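I have used the Cleltell food jar for one winter now, from the end of November until the beginning of March, and I think it is long enough to write something useful. Before I bought it I read many short reviews that said only "keeps hot, very good" or "leaks, don't buy". I wanted a longer one, so I write it myself.

## Why I wanted one

I work at the tree nursery outside Dulow. In the cold months we are mostly in the open, pruning and lifting young trees, and the room where we eat has one microwave for all of us. Last year I often waited twenty minutes of a break that is only thirty minutes long. My colleague Eckhard Schwerdtfeger solved this a long time ago with bread and sausage, every day the same. I can't do it. In my family lunch is a warm thing, eaten with a spoon, and after a cold sandwich I feel until evening that I have eaten nothing.

So I needed a jar that I can fill at 6 in the morning and open at noon. It had to hold a real portion, have a wide mouth, and come apart for washing. I did not want anything with a battery or a cable.

## Buying it

I bought mine in Girnurby, in the household store behind the bus station, and paid 2,148 for it in our money. It isn't cheap. A simple plastic lunch container costs a small part of this. But I had already bought two cheap jars in my life and both are now used for nails and screws.

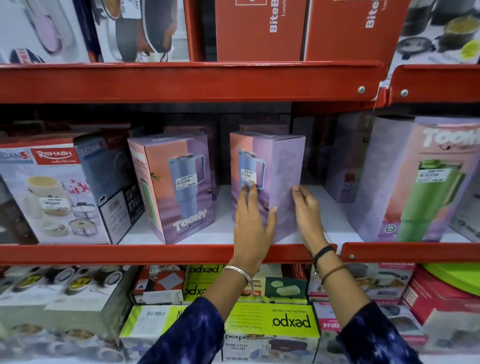

The Cleltell is sold mostly online, and I was a little surprised to find it in a normal store, where I could hold it in my hand and try the lid. I recommend to do this if you have the possibility. Stores like to put all lunch things together, and the choice is confusing. You get a box of Toony tumblers on the same shelves as lunch boxes and cooking pots, and a person in a hurry can think that a tumbler will also do for soup. It will not, at least not for my kind of soup. A tumbler is for drinking. If you have beans and pieces of potato in it, you need a mouth where the spoon can go in and also come out with something on it.

I asked the seller for the difference between the two sizes. He did not know, but he let me open both. The small one is for a child or for somebody who eats soup before a second dish. I took the large one.

## What is in the package

You get the jar, the inner lid with a silicone ring, the outer lid that works as a small bowl, and a folding spoon. There is also a paper with instructions in many languages. The English part says "do not fill to excess the neck," and I had to look at the drawing to understand it. They mean that you should stop below the line where the thread begins. Please follow this. When I filled it higher, the soup pressed out under the ring when I closed it, and I had to wash the thread with a small brush.

The folding spoon is bad. The joint is loose and food goes into it. I gave it to my nephew for his camping box and I carry a usual spoon from the kitchen drawer.

## How warm is the food

I measured with a kitchen thermometer on several mornings in December, because I am curious and because the numbers on the packaging are always measured with boiling water, and nobody eats boiling water for lunch.

If I fill the jar with hot water first, wait 5 minutes, pour it out and then put in soup directly from the boil, I have at noon a soup that I must still blow on. With lentils or thick bean stew it is even better, a thick food keeps its heat longer. If I am lazy and don't preheat, the food at noon is warm, you can eat it with pleasure, but it doesn't steam.

Rice is a different story. Rice has air in it, and after six hours it was 40 degrees when I put the thermometer in the middle. I don't like this, also for health reasons. Food that stays warm but not hot for many hours is not a good idea. Now I put rice in only when it is covered with sauce, and the sauce must boil.

Pasta becomes too soft. This is not the fault of the jar. The pasta continues to cook inside. Kilian Kaufmann from our office told me to take it out of the water very early, when it is still hard in the center, and this works if you have the patience to experiment. I made it right one time and wrong three times.

## Does it leak
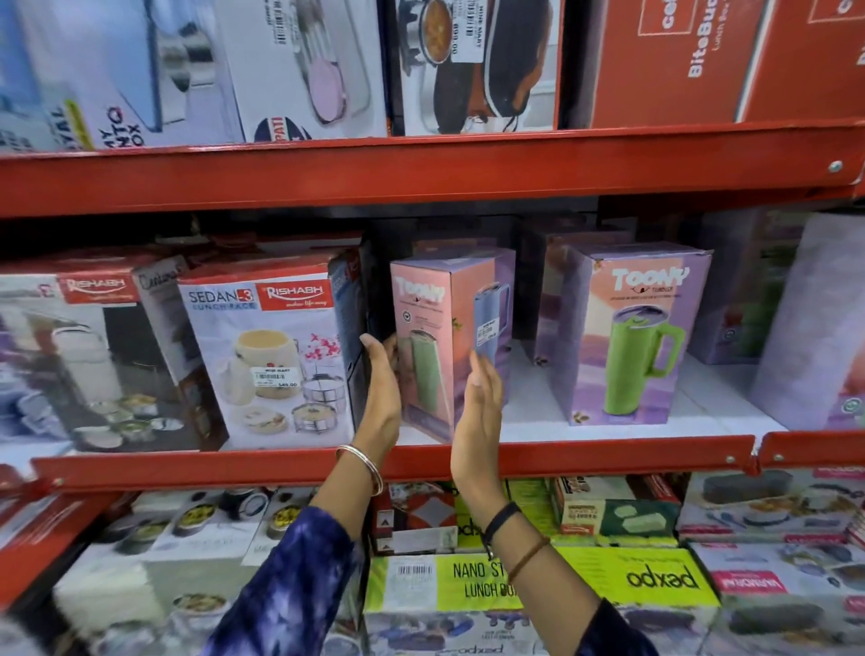 I carried it upright in my bag, lying on the side in my bag, and one time upside down on the floor of the van because it fell over and I didn't see it. In this whole time I had one leak, and it was my own mistake: after washing, I put the silicone ring with the wrong side up. The ring has a thin edge and a thick edge. The thin one goes down. There is no mark on it and I would be grateful to the company for a small arrow.

What I have to criticize more is opening it. When hot food cools a little, the inner lid is sucked down, and with cold fingers it is very hard to turn. There is a small valve button in the middle which should let the air in. On mine it works well, but you have to press it with the nail, and with work gloves it is impossible. Reynaldo Macapagal, who has the same jar in green, opens his with the handle of a pruning knife. I don't recommend it, he already has a deep scratch in the lid.

## Washing

The jar itself should not go in the dishwasher. The lids may. I wash everything by hand in the evening and leave it open until morning. If you close it when it is washed, it begins to smell — not strongly, but the next day you notice it in the food.

The ring takes the smell of curry and keeps it. I boiled it for a few minutes with a spoon of baking soda and then it was much better. After garlic even this helped only half. A second ring in the package would be a nice thing for the price, and I have seen that some other brands do it.

Inside, the steel looks the same as on the first day, except for a light brown shadow at the bottom from tomato. The outside paint is a weaker point. Mine is dark blue and it has 2 places where the paint came off at the foot, where it stands on concrete every day.

## Compared with other things

My sister-in-law uses a Baluyot, the model with three small containers one over the other. I borrowed it for a week. You can have rice, vegetables and meat separate, and the lunch looks much nicer. It was also more lukewarm at noon than mine, and there are three lids to wash. For an office I would perhaps choose it. For outside work, I prefer one big hole with stew in it.

A normal lunch box with a microwave is still the cheapest solution. If you have a microwave without a line of hungry people in front of it, save your money.

I also considered the electric ones which you plug in the car. Maxence Arnaud drives our delivery truck and he has had one for two years. He is content, but he eats sitting beside the plug. I eat where I find a dry place to sit.

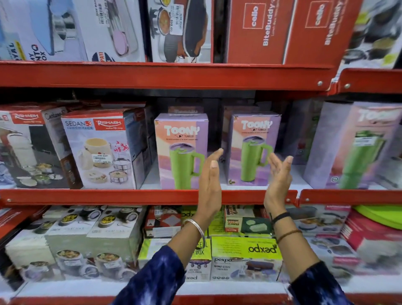
*Toony tumblers on a red store shelf, with boxed lunch containers on the level above.*

## Small advice if you buy it

Cook the evening before and boil the food again in the morning, so it goes in really hot. Warming up is not enough. Cut the meat small. Don't put in anything with milk or cream for so many hours.

Keep the receipt, and write the date of purchase on the paper with the instructions. The guarantee is for the vacuum only, as I understood it, and the store wanted to see the original receipt when Cosimo Colombo brought his jar back. His was cold after one hour from the first day, so sometimes there is a bad piece. They changed it for him without discussion. You can test yours at home on the first evening: fill it with boiling water, close it, and touch the outside after some minutes. If the wall is hot, bring it back.

## My opinion

I am satisfied and would buy it again, in the same size but in plain steel without paint. I give four stars of five. One star I take away for the spoon and for the ring without a mark, and for the lid which is difficult with cold hands. The warmth itself I can't criticize, if you do the preheating.

In summer I will try it with cold things, cucumber soup and maybe fruit, and if somebody is interested I can add some lines here. I also still want to know if oats cook in it overnight. My first try was one spoon of oats too much and I had to cut it out with a knife.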